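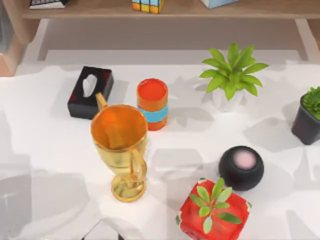 How to Write Your First Episode Recap

Recapping an anime is a great way to fall in love with a show all over again! Watch the episode once just for fun, notebook closed. Then go back with the pause button handy and jot down every scene change – a few words each will do.

Now pick the 3 moments that really move the plot and build your recap on those. Aim for 300 words. Fight scenes eat up space fast, so give them one sentence unless somebody loses a sword, a memory or an arm.

Spell character names the way the official subtitles do, and put a spoiler line before anything from the manga. My friend Estrella Quezada reads hers out loud before posting, and I've picked up the habit too – you catch so many clumsy bits that way. Then post it and go start the next episode!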